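오픈데이 시연 지원 티켓 #994
최종 업데이트: 2020년 9월 20일
상태: 처리 중(사실상 마무리)
요청 부서: Bullivley 행사지원
담당: 시연장 기술지원, Mahsa Nikzad
관련 장비: 손에 드는 그리퍼 2대, 기록용 노트북, Humix 동기화 프로그램

1. 접수 내용

원문 그대로 옮긴다. "오픈데이 때 보여 줄 로봇 뭐시기가 안 됩니다. 급합니다."

급하다는 건 알겠는데 뭐시기가 무엇인지 알아내는 데 오전이 갔다. 전화로 확인한 증상은 이렇다. 양손에 그리퍼를 하나씩 들고 식탁 위 물건을 집는 시연을 하는데, 왼손 쪽 기록이 중간에 끊긴다. 오른손 쪽은 멀쩡하다. 리허설에서는 잘 됐다고 한다. 리허설은 언제나 잘 된다.

방문객은 Ashour 쪽 견학단과 인근 학교 학생들이고, 오전과 오후로 나뉘어 들어온다. 시연은 한 조에 4분. 그 안에 설명하고, 보여 주고, 관심 있는 분께 그리퍼를 쥐여 드리는 것까지 끝내야 한다. 이 시간표를 짠 사람은 학생에게 장비를 돌려받아 본 적이 없는 것 같다.

2. 1차 확인

- 배터리: 양쪽 모두 97퍼센트. 문제없음.
- 저장 공간: 충분함. 지난번 행사 파일이 그대로 남아 있어 "최종", "진짜최종", "최종_쓰지마" 폴더가 나란히 있었다. 쓰지 말라는 폴더만 최근에 수정되어 있었다. 건드리지 않았음.
- 노트북 재부팅: 했음. 증상 동일.
- 노트북 재부팅을 한 번 더: 행사지원 요청으로 했음. 증상 동일.
- 그리퍼 손가락 여닫힘: 양쪽 모두 부드러움. 패드 들뜸 없음.
- 마커 인식: 오른쪽 정상. 왼쪽은 처음에는 잡히다가 팔을 뻗으면 신호 자체가 사라짐.

마지막 항목이 수상했다. 마커가 안 보이는 문제라면 화면은 계속 들어와야 한다. 그런데 화면까지 같이 멈춘다. 행사지원에서는 "조명 때문 아닐까요"라고 했고, 나는 그럴 수도 있다고 답했다. 그렇게 생각해서 한 대답은 아니었다.

3. 2차 확인 (현장)

Fleltow 건물 2층 시연장으로 내려갔다. 배경 천은 이미 천장에 걸려 있었고 글자도 다 붙어 있었다. 글자 기울기를 두고 의견이 갈려서 잠깐 내 의견도 물었는데, 기술지원 범위가 아니라고 했다. 이 문장은 앞으로도 자주 쓸 생각이다.

왼쪽 케이블을 오른쪽에 꽂아 보았다. 이번에는 오른쪽이 끊겼다. 케이블이다. 좀 더 정확히는 위쪽 커넥터에서 손가락 한 마디 아래, 꺾이는 자리가 나갔다. 손을 몸 가까이 두면 붙어 있고, 앞으로 뻗으면 떨어진다. 리허설 때는 다들 팔을 접고 얌전히 했던 모양이다.

예비 케이블은 창고 상자에 있다고 되어 있다. 상자 목록에도 있다. 상자에는 없다. 상자에는 멀티탭과 이름표 줄이 있었고, 이름표 줄은 70개가 넘었다. 이 중 하나라도 데이터를 전송할 수 있었다면 일이 쉬웠을 것이다.

결국 회의실 장비에서 같은 규격 케이블을 빌렸다. 회의실 예약자에게는 쪽지를 남겼다. 답장은 왔는데 여기에 옮길 만한 내용은 아니다.

4. 조치

a. 왼쪽 케이블 교체. 불량 케이블에는 빨간 테이프를 감고 "불량"이라고 썼음. 지난번에는 테이프 없이 상자에 돌려놓은 분이 있다. 찾지 않겠으니 다음부터만 부탁드린다.
b. 커넥터 바로 아래에 여유 고리를 만들어 본체에 고정. 팔을 끝까지 뻗어도 당겨지지 않음.
c. Humix 설정에서 한쪽 신호가 끊기면 전체 기록을 멈추는 항목을 확인. 켜진 채로 둠. 끄면 시연은 매끈해 보이겠지만 나중에 반쪽짜리 기록을 받는 사람이 나다.
d. 시작 전에 양팔을 앞으로 쭉 뻗어 보는 동작을 점검표에 추가. 체조처럼 보인다는 의견이 있었음. 체조라고 생각하고 하시면 된다.

5. 재현 시험

교체한 뒤 시연 배치 그대로 놓고 양손으로 돌려 보았다. 식탁에는 토스터와 접은 파란 수건, 물병, 작은 흰 찻주전자가 올라간다. 주제는 "아침 식탁"이라고 한다. 아침 식탁에 수건이 왜 있느냐는 질문이 견학단에서 나올 텐데, 답변은 행사지원에서 준비하기로 했다.

순서는 수건, 물병, 찻주전자, 토스터 식빵. 식빵을 마지막에 두자고 한 것은 나다. 부스러기가 패드 홈에 들어가면 그다음부터는 무엇을 집든 빵 맛이 난다. 집는 동작마다 팔을 일부러 과하게 뻗었고, 양쪽 신호 모두 끊기지 않았다. 오른손 쪽에서 기록된 화면을 한 장 첨부한다. 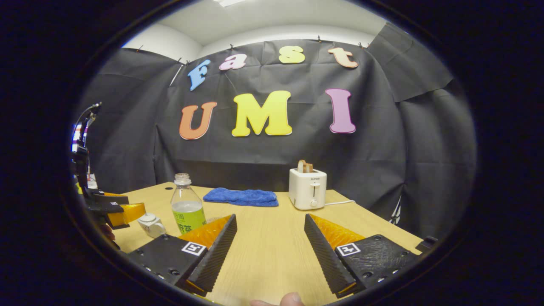

6. 남은 일

- 예비 케이블 구매 요청: 올렸음. 결재 대기. 5월에 올린 요청도 아직 결재 대기 중이라 둘이 서로 의지가 될 것 같다.
- 회의실 케이블 반납: 오픈데이 끝나는 대로. 독촉 쪽지 그만 붙여 주세요.
- 학생 체험 때는 케이블을 잡고 들지 않도록 진행자가 먼저 시범. 말로 하면 듣지 않는다. 어른도 마찬가지.
- 식빵은 조가 바뀔 때마다 새로 준비할지 미정. 행사지원은 "한 장으로 하루 버틸 수 있다"는 입장. 토스트로서는 가능할지 몰라도 그리퍼 패드 쪽에서는 반대한다.
- 토스터에 실제로 전원을 넣을지 문의가 있었음. 넣지 않음. 이 항목은 미정이 아님.

7. 댓글

행사지원: 확인했습니다. 감사합니다! 그런데 오후 조에서 로봇이 커피도 따라 줄 수 있을까요?

Mahsa Nikzad: 그리퍼는 사람이 손에 들고 움직이는 장비입니다. 커피는 그걸 든 사람이 따르게 됩니다. 그 사람이 저라면 안 됩니다.

행사지원: 그럼 안내문에서 커피는 빼겠습니다.

Mahsa Nikzad: 안내문에 이미 들어갔나요?

행사지원: 인쇄는 했습니다.

Mahsa Nikzad: 안내문 건은 별도 티켓으로 부탁드립니다. 이 티켓은 케이블 반납할 때까지 열어 둡니다.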